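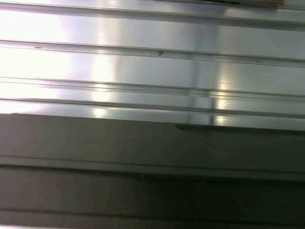
Kirnska ribbed metal panel: two months behind the bench

I bought the Kirnska panel in silver after a lot of grumbling. The sales page at Flelance calls it "maintenance-free", and I've wiped down enough shiny things in my life to doubt that. Delivered, it was 56 dollars dearer than the plain flat sheet from Clunorano, which does the same job.

The look first. It has long raised ribs with flat strips between them, and it throws light around like mad. In the afternoon one side goes almost white with glare and you almost lose the ribs, while the rest stays a cool grey. If your kitchen is dim, you might like that. Mine isn't, and I moved a lamp in the first week.

Now the cleaning. Small marks show up on the raised parts, and a damp cloth only shifted some of them. Grease sits along the seams beside each rib, so you end up running a fingernail through the cloth, line by line. A flat sheet takes one swipe. I'd like to know what colour of maintenance they think they've freed me from.

Fitting was better than I expected. The sheet is 800 mm wide, I cut it with ordinary snips, and the edges cleaned up with a file. The instructions are 2 pages long and skip the part about outlets. Measure those yourself, twice. The glue that comes with it is stingy and I had to buy another tube.

My neighbour Dinesh Sastry put the same panel up in March and still swears by it, though he fries a lot less than I do. He paid full price too.

Would I buy it again? For a laundry wall or the back of a bar, maybe. Behind a stove, no. The Győri one with the wider ribs looks easier to wipe, but I haven't had it in the house, so take that as a guess.

Three stars, and one of those is for the snips.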